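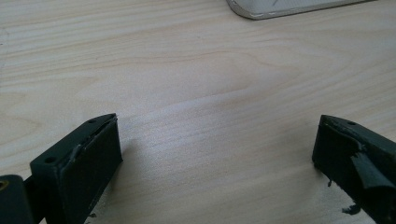

What Do the Lines in Wood Mean?

Somebody has probably told you that you can read a tree's age from the lines on a table. It sounds good. Grown-ups love saying it. But try it on a tabletop at home and you'll run into trouble fast, so let's check what the lines can tell you and what they can't.

First, where they come from. A tree grows a new layer of wood under its bark. In places with a warm season and a cold season, the wood made in spring is usually paler and softer, and the wood made later in summer is darker and harder. One pale layer and one dark layer together make one ring. If you look at a stump, the rings go round and round like the layers of an onion.

Now think about how a board gets made. A saw cuts along the trunk, from one end toward the other. The rings get sliced the long way, so they show up as lines. Those lines are called the grain.

So can you count them and get the tree's age? No. A board may be only a thin piece of a big trunk. The middle might be missing, and the outside might be missing too. Otis Okafor's class tried it on a bench and got 178. Then they tried the same bench again and got a different number. Lots of grain lines are faint, and some run into each other. I wouldn't trust either answer.

What about the ovals and swirls? People will tell you a swirl means there was a knot, where a branch grew. Sometimes that's right. But an oval can also show up with no knot anywhere near it. A trunk isn't a perfect pole. It bulges and bends a little, and when a flat saw cut skims across a bulge, the layers come out as long loops.

You can test this, and you should, instead of taking my word for it. Press 2 colors of modeling clay into flat sheets and stack them, one color then the other, until you have a thick pile. Push a marble under the middle so the pile humps up. Ask an adult to slice straight across the top of the hump with a piece of wire. Look at the cut. You should see loops!

One more thing to be suspicious about: is it even wood? Some tabletops are covered with a printed picture of wood. Birdie Oyelaran, who is nine, wrote to ask how to tell. Look for the same swirl showing up again in another spot. Printed patterns often repeat. Then look at the end of the board. On solid wood the lines usually carry on over the edge in some way. If the top has lines and the edge has a plain strip stuck on, you still don't know for sure, because real wood can be sliced very thin and glued down too. That's called veneer.

Words by Karine McIntyre | Questions? Write to the Grillgate Kids desk | © Grillgate | Back to top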